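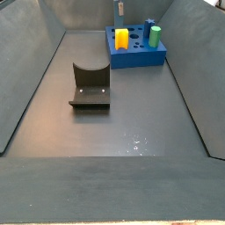 One reader wrote in to tell me that hedgehogs will cross a whole road to get to a gap in a fence, and that I was wrong to say last time that our new one on Gilstead Lane wouldn't matter much. Well, I've come around! We have cut 2 little gaps along the bottom boards now – it took most of Wednesday – and the neighbors over on Sturnell Road are thinking of doing the same (they have 20 feet of solid panel, poor things).

I'd still love the town to ask for gaps whenever a new fence goes up, the way they already do over in Gethin. I sat down at 7 in the evening to write to them and was still at it when the tea went cold.

Last updated: May
Print this page | E-mail this page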